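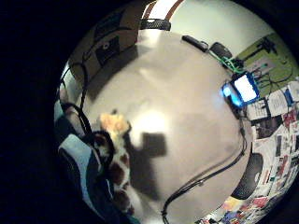

Ticket opened by Agnes Buchanan, Clalus front counter. Category: label printing. The Skutum label printer has been dropping the last character off the barcode on every toy tag since the March update. Short codes print fine. Anything with 16 characters comes out with 15, and the till can't read it. The stock affected is the soft toy range, which we tag on the pale grey table, the one with the orange, white and dark brown patchy one on it. I've restarted the printer, swapped the roll and recalibrated twice. No change.

Reply from Teemu Juntunen, Flanero support, 9.40 am

Thanks Agnes. Please open the label template, go to Page Setup and tell me the width and the resolution. Also let me know whether the human-readable line under the bars is missing the same character.

Agnes Buchanan, 10.15 am

Width is 400, resolution is 200. Yes, the line underneath is missing it too. The colour name and price are both right.

Teemu Juntunen, 10.50 am

If the text is short as well, the bars are probably fine and the data is being trimmed before it gets to the printer. Can you export the product list from Contreras and check the code column in a text editor? Don't open it in a spreadsheet, as that can change long numbers.

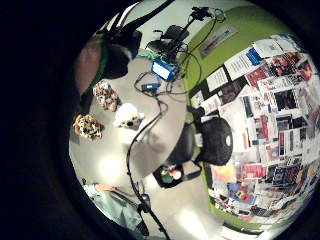

Agnes Buchanan, 11.30 am. Exported and checked. The codes are all complete in the file, so Contreras is sending them properly. I tried a test batch with the old template and got the same fault. For the product names, the spotted ones are under "leopard, plush" and the white one is under "white, plush", and the codes fail on both lines. Plain shelf labels from the other template are OK.

Teemu Juntunen, 1.05 pm

Found it. The update reset the field length on the toy tag import to 15. Go to Data Source, Field Properties, Code, and set the maximum to 16. Save, close the program completely, then print one tag.

Agnes Buchanan, 1.25 pm

Done. The first 2 tags scanned at the till. Reprinting the rest this arvo. Please leave the ticket open until I've finished the batch.

Status: pending customer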